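Trimholm fridge set, looking after the grippers

Hello! I'm Aranka Illés and I keep the hand-held grippers going for the Pendbridge recordings. Before a run I wipe the fingers, check the mount is seated and open and close each one 15 times (if it sticks, stop and tell me, please don't oil it!).
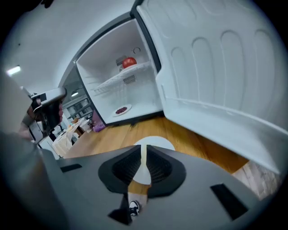
The spare fingers live in the Falcão box, and new ones need 30 slow squeezes before you record anything. I swap both together, even when only one looks tired. Last change: 26/04/2020.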